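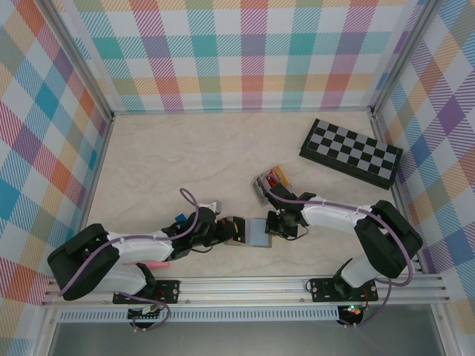
Ackermann Seed Fund, Founder Support Team

Home | Portfolio | Founders | Reports | Contact

5 July 2021
By Lumturie Zupan

Dear all,

Thank you for your patience with me this quarter, and for the kind notes after the January review (I did read every one of them!). Skinport and Gikex have both drawn down their second payments, and Flurov should follow once its new lease is signed.

We received 1109 applications for the fall group and have now read 1055 of them, so the end is in sight. From those we've invited 57 founders to a first call. I'd hoped to have the calls finished by now, but three of our outside readers were away longer than planned, and I'd rather give people a proper hour than hurry them along.

Spending is a little under budget, mostly on travel. I'd like your blessing to move what's left into legal help for first-time founders, who keep asking for it.

Warmly,
Lumturie

We use cookies to improve your visit. Accept | Settings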